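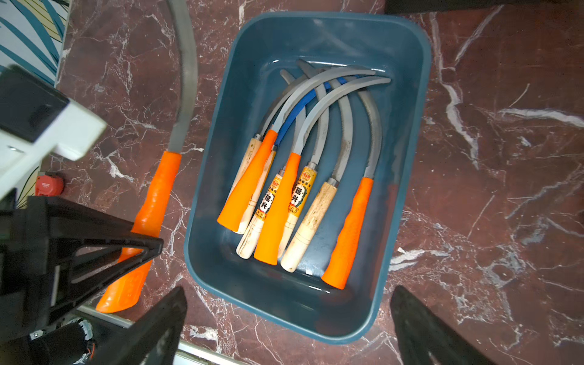 Sickles on a teal tray, orange and wooden handles together.

Wamonby lost the final by 10 runs, and most of the talk since has been about the last over. I think the match went in the middle of the innings, when two set batters stopped running hard, and I think the reason they stopped is the way the league now arranges its season.

The club played its semi-final and its final with one night between them. Lindiwe Matlala bowled her full allowance in the first game and opened the bowling again the next morning. She was a yard slower and she knew it, because she went to her cutters in the second over, which she never does with a new ball. Bretbridge had finished their semi-final two days earlier. They fielded like a side that had slept.

The league's answer is that ground hire is expensive and June is crowded. Both are true. The gate for the final was 1,179, the best for years, and I understand why the organisers wanted it on the main ground while they had it. But there were three empty weeks in the calendar before the knockout rounds began. One of them could have gone at the other end.

Wian Zulu has taken a fair amount of criticism for his captaincy, some of it deserved. He kept mid-off up too long and he gave the ball to his left-armer with the wind blowing the wrong way. He also had four bowlers who could hardly get through their run-ups. A captain can only set a field for the bowling he has.

I would make two changes. The first is a minimum of two clear days between any knockout matches. The second is a reserve day for the final, which the league dropped to save 600 pounds. That is a small sum for a competition that took 3,462 pounds at the gate over the knockout rounds.

Some older members say players used to turn out on both days of a weekend and then go to work. They did, and I was one of them. We also bowled half as fast and let the ball go past us in the field.

The fixtures meeting is in the Bretbridge pavilion at 7.30, and clubs can send two people each. Wamonby should send both.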